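Speaker notes: Reviewing the Skellier household task pack
Session length 25 minutes, questions after. Slide numbers follow the December deck.

Slide 1. Title
Leave up while people sit down. Mention that the slides and the config files go on the session page after the talk. No live demo. Everything shown was run in the simulator on our own workstation.

Slide 2. What is being sold
Skellier is a simulation package for two-armed mobile robots. It ships as a base license plus task packs. The one under review is the household pack: doors, handles, wall items, small objects, a set of room shells. Base license is 1475 per seat per year. The pack is licensed with the seat and can't be bought alone. Say this early, as it came up twice in the rehearsal.

We compared it with Wilow, which we already run, on the same machine with the same robot model. The arm and gripper files were converted once and not tuned again for either product.

Slide 3. Test setup
One room shell, tiled walls, one door with a lever handle. Two tasks: take hold of the handle, and handle a thin flat item. Both arms loaded in every run, including runs where only one is used, so that the physics load stays the same.
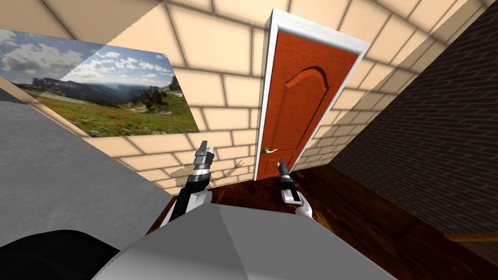

Each task got 80 episodes per product with randomized start poses. The randomization range was 5 degrees on base heading. We left the vendor's default friction values in place for the first pass, then repeated with our own. Numbers on the later slides are from the second pass unless the slide says "default."

Point out that the head view is steep in this configuration. It follows the mount angle in our robot file and has nothing to do with the product. Anyone with a level camera will get a different view and should recheck the lighting settings.

Slide 4. Installation
Keep short. The installer wants a network license check at first start. Offline activation exists but needs a request file sent to the vendor, and ours took two working days to come back. Room shells are downloaded separately. The documentation lists the folder layout incorrectly for the pack; the correct path is in the release notes.

Slide 5. Handle contact
Spend time on this slide. The handle is the best part of the pack. The collision shape follows the visible shape closely enough that a finger placed against the side of the grip meets it where you expect. In Wilow the same part is a box, and fingers stop short of the surface.

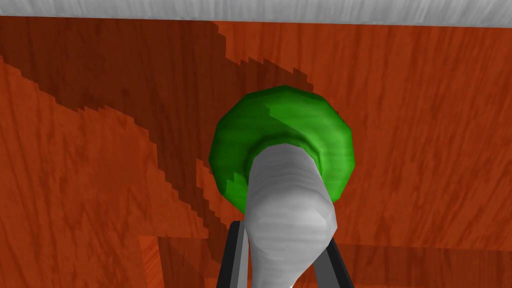

Wrist view, gripper fingers on either side of the handle.

Contact is solved at a fixed step. With the default step we saw chatter when both fingers closed at full speed. Halving the step removed it and cost us a third of the run speed. Reducing the closing speed also removed it and cost nothing, so that is what we recommend.

Shadows are low resolution at close range and show stepped edges. For control work this is irrelevant. For training a policy on wrist images it may matter, and the shadow map setting should be raised before any data is recorded. The setting is per light, in the render section of the config, and is reset to default when a room shell is reloaded. Filed with the vendor, accepted, no fix date.

If asked about force readings: finger forces are reported per contact pair and need to be summed by the user. The sample script sums them wrong for two-finger grasps. Corrected script is on the session page.

Slide 6. Thin items
Thin rigid objects are the usual weak point in this class of software. The main failure is the fingers passing through the item when they close fast. The pack has a minimum thickness option that pads the collision shape without changing the visible one. Turn it on. It is off by default.
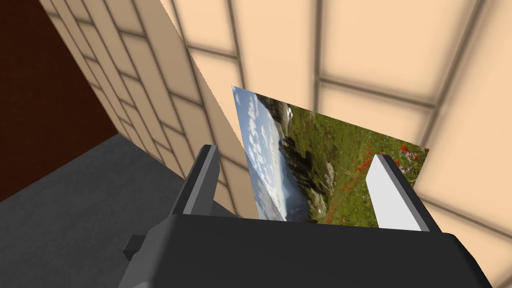 Notes and slides by the Drokiron test group

With padding on, the solver treats the item as a thicker plate, and grip width readings will be too large by the padding amount. Subtract it in your own code. Bending is not modeled. If your application involves paper or soft card, this pack won't tell you anything useful about it.

Slide 7. Throughput
The table is on the slide, so don't read it out. Single point to make: step rate drops sharply when more than one camera renders. We cap recorded episodes at 3000 steps to keep file sizes manageable. Headless mode works and is stable. Memory use grows slowly over long batches, and we restart the process between batches.

Slide 8. Moving to hardware
Our arms use Stöcker mounts, and the offsets had to be entered by hand. No importer for them. Check the sign on the wrist rotation before the first run at speed. No hardware results are presented in this talk.

Slide 9. Recommendation
Buy if the work involves handles and rigid grasping and you already have someone who can read solver settings. Stay with Wilow if you mostly do navigation, where we saw no benefit. Ask for a trial seat before ordering, and run your own robot file in it. The bundled robot hides the import problems.

Slide 10. Questions
Backup slides: friction values, solver settings, license terms. The license terms slide is old, check the renewal line before showing it.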